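Gripper closes on nothing and then reports a successful grasp

Posted by Ji-hoon Wi
8th July

Hi everyone! I've been having an absolute blast with my Rello arm for 33 days now, and this is the first thing that has really stumped me, so here I am.

I have it doing a little tidy-up job: go to the counter, pick up whatever small thing is lying there (an eraser, a bottle cap, a binder clip), carry it over to a tray, come back for the next. It worked beautifully the whole first month. Then on Sunday-dinner-sized jobs, meaning 20 items or more, it started closing on thin air. The fingers come together, nothing is between them, and the log says GRASP OK. Off it goes to the tray with great confidence and drops nothing at all. Then it ticks that item off the list!

What I've tried so far: recalibrated the camera, dropped the speed to 80 percent, swapped the USB cable, restarted everything in every order I could think of. The soft fingers are the Jekik ones and I fitted them a week before the trouble began. The controller is the stock Ikberg board. Has anyone seen this? I love this machine and would really like it to stop fibbing to me.

tinfoil_marmot

Same arm, same thing. I turned it off overnight and it was fine after that. Maybe try that? Could be the heat, mine lives next to a radiator.

Halilović

Oh, this is a fun one, and very fixable! You have two faults that happen to show up together.

The first is the false "OK." The stock setup doesn't look for an object. It only watches the motor current while the fingers close, and if the current climbs before the timeout it calls that a grasp. With hard fingers the fully closed position is sharp and the software knows where it is. Soft fingers squash against each other, so the current rises early, at an opening where the software still believes something could be held. Go into the gripper page and run the closed-position routine again with the new fingers on and nothing between them. Then set the minimum object width to 2 mm above whatever number it gives you. My empty grasps went from being a daily event to a rare one the same evening.

The second is why it misses in the first place. Look hard at the surface. Shiny speckled stone is rough on these little cameras, all those flecks and reflections can look like small objects, and the arm will happily go down for one of them. Put a plain matte mat under the work area and run the same job again. If the misses stop, you have your answer and can decide whether you want to retrain or just keep the mat (I kept the mat, it's a nice green). 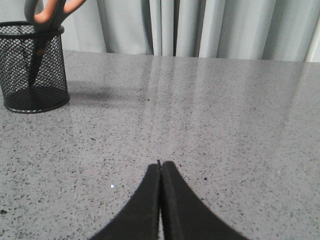
Do I need to redo the closed position every time I change fingers?

Every time, and also after you tighten the finger screws. It takes a minute or so, and the old value stays saved until you overwrite it, so a restart won't clear it.

One safety note while you're in there. Keep your hands well out while the closed-position routine runs, because it ignores the force limit on the final squeeze. I learned that with a thumbnail. Keep the stop button within reach of your other hand, too.

Please come back and post the number you get, I'd love to compare it with mine!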